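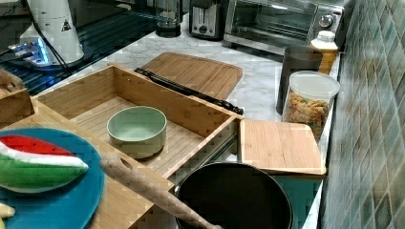

Szabo

Term project report, revised November

What we set out to test

Our project was supposed to answer a simple question: does a learning system get better at kitchen tasks when you hand it more examples, or only when you hand it better ones? The handbook for the Girkano course takes the first answer more or less for granted. It asks each team for 2000 recorded examples and says very little about what should be in them. I had doubts about that number at the start and I have more of them now.

We turned in 814. Of those, 747 passed our own check, and that is the set I discuss here. I would sooner defend a small set I have looked through than a large one I haven't.

How the examples were gathered

Each example is one short task on the same kitchen counter, with a person steering the arm. The tasks were plain ones: put the bowl in a box, move a plate, open a drawer, close it again. We recorded the camera views and the arm's joint positions together using Lindex, the logging program from last year's class, and wrote one line of text for every task.

Between examples we were meant to rearrange the counter. The plan called for 19 layouts. In practice people changed the easy things. The bowl and the plate moved a lot. The toaster oven is heavy, and it moved when somebody felt like it. I would not claim that our layouts are a fair sample of anyone's kitchen, and the final talk should not have claimed it either.

Drawers

The drawer tasks were the ones I trusted least, so I went through them twice.

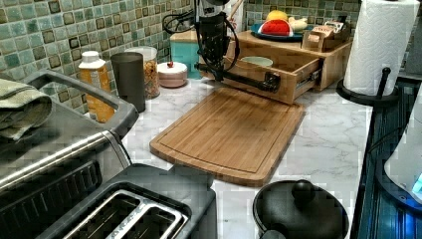
A handle gives the gripper something definite to hook, and that makes a drawer look like an easy task on paper. The trouble is in deciding what counts as done. Our instructions said "open the drawer" and left it there. One operator stopped as soon as there was a gap, another kept pulling until the drawer would go no farther, and both marked the example a success. A system trained on the two together is being told that any amount of open is fine. Maybe it is, but we never decided that.

Putting a bowl in the drawer has the same problem one step later. We labeled the outcome from a single camera, and from a low angle the front panel can hide most of a bowl. I threw out the examples where I could not tell if it was resting flat.

Results, such as they are

We trained the Druster model once on everything and once on the checked set. The checked set did slightly better on bowls and no better on drawers. With one training run each, I don't think either result means much. Our slides called it "a clear improvement," and I asked for that wording to be removed.

What I would change

Write down the end state for every task before recording starts. Have a second person label the outcomes without seeing the operator's mark. Run each training at least three times, even if that leaves less time for recording.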